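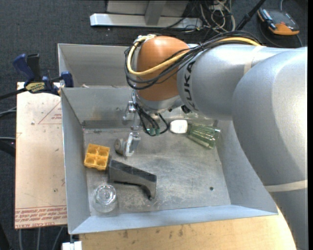 Slide 2: Why I still mend my own socks

Morning everyone, and thank you to Miroslava Polishchuk for the introduction (and for the tea, which I badly needed). I'm going to talk about darning for twenty-odd minutes and then we'll get the needles out. If you've brought a holey sock, keep it on your lap. If you haven't, there's a basket by the door and you're welcome to anything in it.

Pause here. Ask for hands up: who has darned before? Who was taught at school? Who has a mushroom at home and has never used it?

I started because of one pair of walking socks. Grey wool, a present, worn through at both heels by February. I couldn't bear to bin them, so I borrowed a book from the library, made a dreadful lump of a repair and wore it on a long walk the next day. Blisters! But the other heel was better, and I've been hooked ever since.

Slide 3: What a darn is

It's a tiny piece of weaving. You lay threads one way across the hole, then go over and under them the other way. If you ever made a paper placemat as a child, you already know how to do it.

Pass round the sampler now. Start it at the left-hand table, because last time it never got to the back. The red wool on cream is the big practice piece, and people can poke it as much as they like.

Slide 4: Catching it early

My favourite part, so don't rush. Hold a sock up to the window. Thin places let the light through long before there's a hole, and a few rows of stitching over a thin place take no time at all. I do mine on Sunday evenings with the radio on.

Heels and big toes go first for most people. Roland Furnival always goes through the ball of the foot and says it's his bicycle pedals. Ask the room where theirs go (this gets a good chat going, allow for it).

Slide 5: Choosing your yarn

Match the thickness first and worry about colour afterwards. Yarn that's too fat makes a ridge, and you'll feel it with every step. For ordinary wool socks I use a sock yarn that is 75 per cent wool and 25 per cent nylon. For cotton socks, use stranded embroidery cotton, two or three strands at a time.

Colour is up to you! I love a bright patch. My mustard heels on navy socks have had more compliments than any jumper I've knitted.

Someone will ask about acrylic. It works, it just feels a bit squeaky on the foot.

Slide 6: Doing it, step by step

Switch the desk lamp on and move over to the demonstration table.

Put the mushroom inside the sock with the hole over the top. Don't stretch it. A stretched sock gives you a baggy darn, and I made that mistake for a whole winter.

Leave a tail, no knots. Start well outside the hole, down in the sound fabric, and run small stitches up and down. When you come to the hole, carry the thread straight across. Leave a little loop at each turn so there's room for the wool to shrink in the wash.

Turn the sock and weave across. Over, under, over, under, then the opposite on the way back. Push each row up against the last with the tip of the needle.

Say the overs and unders out loud while demonstrating. It feels silly and it helps enormously.

Slide 7: When it goes wrong

Show Hnat Kovalchuk's sock here (he's given permission). He sewed the front to the back, and then did it again on the second one. Snip, pull out, start over. The sock doesn't mind.

If the edges of the hole are very ragged, trim only the loose fluff. Leave any live loops alone and catch them with the needle as you go past.

Slide 8: Over to you

Needles, wool and mushrooms are on the side table. There are 33 mushrooms, so some of you may need to share, or use an orange. An orange is very good. A light bulb is the old-fashioned choice, but please use a dead one and go gently.

Selvaraj Liyanage and I will come round. Call out if you're stuck, and call out if you're pleased with yours as well, I'd love to see it.

Remind them: scissors back in the blue tin before they leave, and the room has to be clear by half past twelve.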